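Teaching by Showing: Our Group Project on Sorting at a Conveyor

Omdale, 2 June 2026

3. What we did and how it went

When we chose this topic back in December, we imagined that most of our time would go on training the model, and that collecting the demonstrations would be a pleasant afternoon or two with the remote-control gloves. We were rather wrong about that, and since the collecting is the part we grew fondest of, it gets the longest section of our report.

The task, which we called Fullside, is to pick an item out of a bin and lay it on the conveyor. One of us wears the Comov gloves and watches through the robot's head camera, and the two robot hands copy whatever the wearer's hands do. A second person keeps the log and says when to begin. We kept the belt switched off for all the early sessions, which made things a good deal calmer for everybody.

Each demonstration was meant to start with the hands in a resting position by the near rail, over the bins, so that the recordings would line up nicely afterwards.

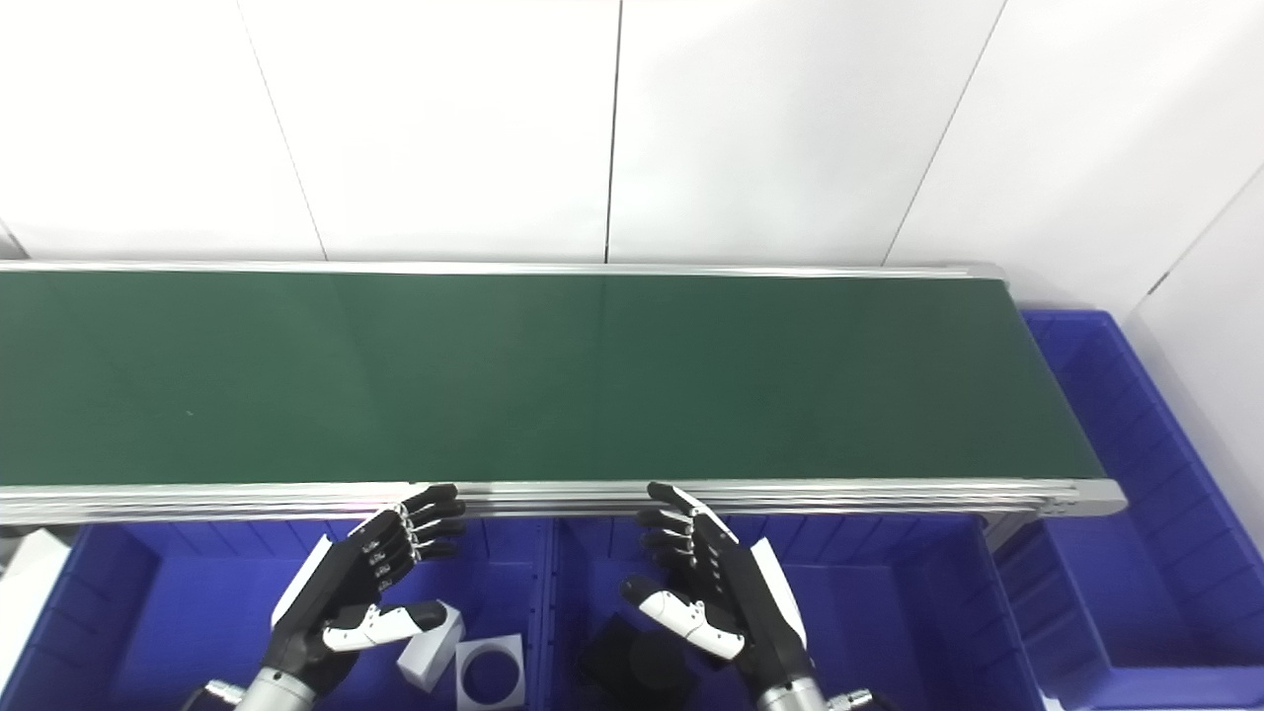
Figure 4. Both hands at the near rail of the conveyor, with the two front bins below.

We recorded 80 demonstrations in all and kept most of them, though 7 had to be thrown away because the glove had slipped out of calibration (we now check it before every run, and wish we had from the start!). Each of us took turns at driving, and it was lovely to see how differently we all moved. Some of us went straight down for the block, others hovered for ages first, and the model dutifully learned to hover as well.

The thumb gave us the most bother. Your own thumb finds the edge of a thing by touch, but with the gloves you have only your eyes to go on, and the back of the robot's hand has a habit of getting in the way. We learned to bring the thumb in from the side and to go more slowly than felt natural. 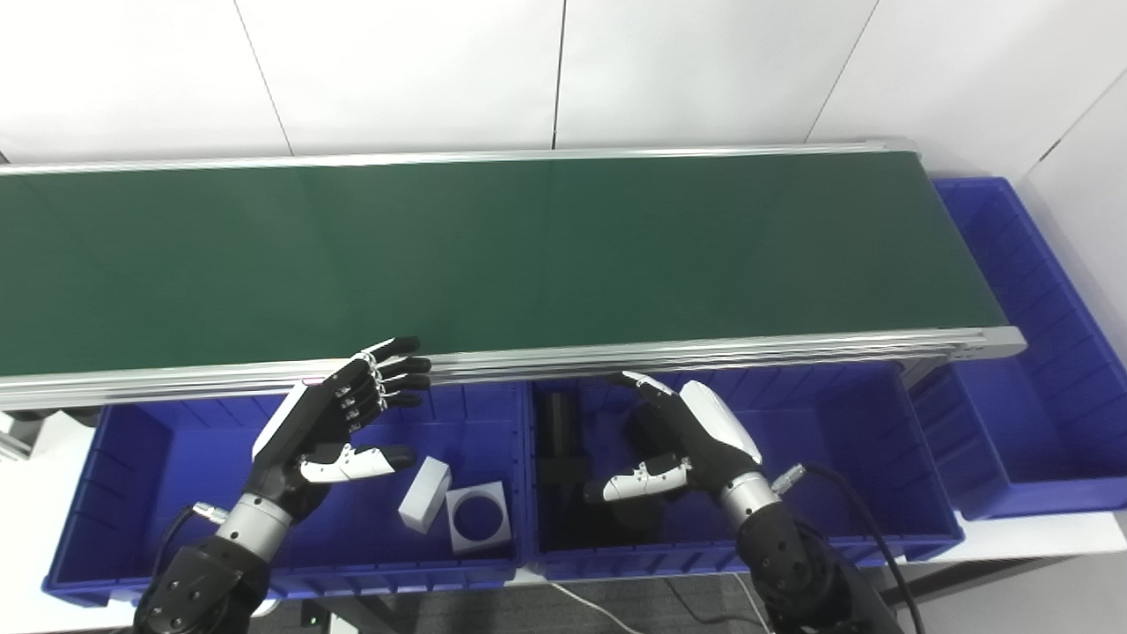
Figure 5. Left thumb pointing towards the white blocks, right hand over the neighbouring bin.

For the next group we would suggest agreeing on one way of reaching before anybody records anything, and stopping for a rest after every 8 runs, as tired arms show up very plainly in the data. The log sheets are in the Paisan folder.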